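Eltstead Reading Room - progress report to the Kettani Fund, August
From Ismail Tahiri

Hello all,

I promised you a proper update once we had the shelves sorted, and the shelves took longer than I told you they would, so thank you for your patience. I've tried to keep this to the things you asked about in the spring, plus one or two I'd like your advice on.

Books and cataloging

We now have 1,468 titles in the catalog. I did the last batch myself on Saturday with the radio on and it was a very happy day's work! The local history pamphlets were the slow part. Half of them have no date and a good few have no author either, so I've given them a shelf code of their own and left the year blank. If anyone at the Fund knows a retired librarian who likes a puzzle, please send them my way.

The Norna software is doing fine for lending. It's clumsy for renewals (you have to close the loan and open it again) and I've written to them twice. They say the next version will fix it. I'm keeping a paper list by the desk in the meantime, mostly for the large-print readers, who tend to keep things longer and shouldn't be getting reminder letters.

The floor

You'll remember we went back and forth over carpet. I'm so glad we stuck with the wood look. The mix of tan and grayer boards, knots and all, is easy on the eye, and a broom goes over it in no time.

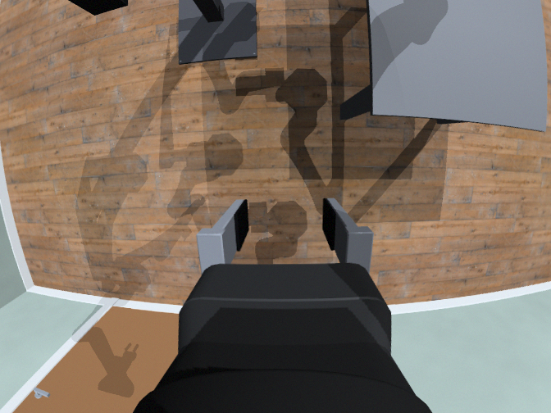 Members and lending

We passed 200 members at the end of last month. Most of them are families from the Brulilent side of town, which surprised me a bit, as I'd expected the older streets near the station to come first. I think the bus has a lot to do with it - it stops right outside and the timetable fits school pickup.

Picture books go out the most, then crime, then cookbooks. We can't keep hold of the cookbooks at all. I'd like to move a little of the reference money over to them if you're comfortable with that. Nobody has asked for the big atlas since we opened, and the encyclopedia set has been opened once, by me.

The story hour has moved from 10:30 to 11 and it's much calmer for it. Parents were coming in out of breath before. We've also started a letter-writing table for grown-ups who want help with forms and official mail. It began as a favor for one neighbor and now there's a line for it most weeks.

Furniture

The tables are plain gray ones with square legs. They're sturdy, they don't show pencil too badly, and they're a good height for adults. They're a little tall for the under-sixes, so I'd like two low ones for the children's corner before winter.
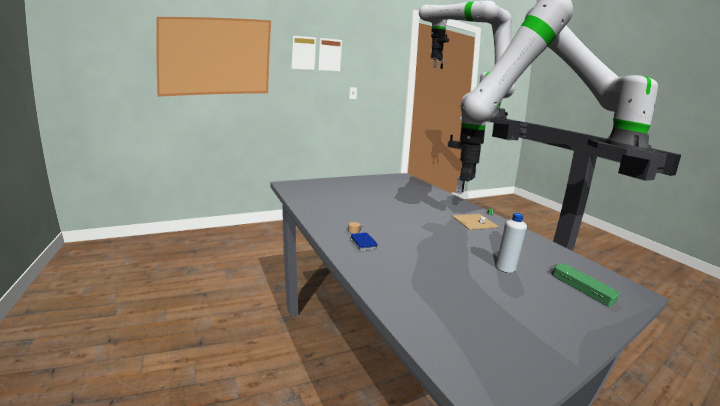 Gray table on the wood floor.

Money

We've spent what we said we would on shelving and on the catalog license. Book repairs came in under, thanks to a very patient evening class who learned to re-back hardcovers on our worst cases. That leaves us $500 in the repairs line, and I'd like to put it toward the low tables if you agree. The only thing that went over was postage, by $40, and that was all overdue letters. I've switched everyone who'll let me to email.

What's next

I want to get the evening opening going in the fall, one night a week to begin with, until 8. It needs a second person on the desk and I haven't found one yet. I also owe you the safeguarding paperwork, which is sitting here with two signatures and needs a third.

One question back to you: do you still want the lending figures broken down by age? I can do it, but Norna won't, so it means going through the records by hand. If once a year is enough I'd much prefer that.

Come and visit when you can. Late mornings are best if you want to see it busy, and after 2 if you'd like to talk in peace.

All the best,
Ismail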